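28 mai 2021 — cahier d'atelier, kit bimanuel Zendton en évaluation

Reprise avec Inès. La notice Zendton promet une « prise en main immédiate ». On a rempli 37 lignes du carnet avant d'en arriver aux pinces.

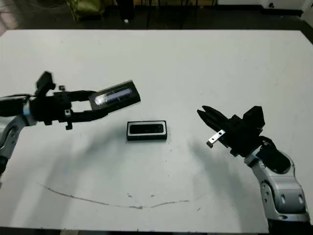 Une pièce dans la pince gauche, l'autre à plat sur la table.
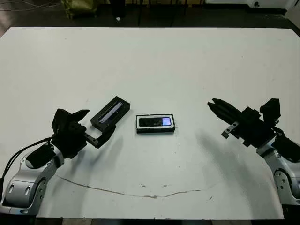 Côté logiciel, le recalage des deux bras l'un par rapport à l'autre se perd à chaque redémarrage. Jucélia a écrit au support, ticket 583, réponse reçue : redémarrer. Je note la cohérence.

Fermeture des doigts : consigne trop raide par défaut, à mon goût. Descendu à 9 dans le menu caché, unité non précisée par le fabricant — on dira 9 zendtons.

Kelemen propose un kit comparable avec une vraie doc. Hsin-yi veut les deux côte à côte avant de trancher, Benedito veut surtout savoir qui paie. L'extension de garantie est à 2000 euros, je l'ai lu deux fois.

À faire avant juin :
- script de recalage au démarrage
- relancer le support, poliment
- refaire la série pince droite, consigne basse
- rendre à Rogério sa clé de 3

Atelier Clevside — contact : poste 37 — © Clevside 2021 — Haut de page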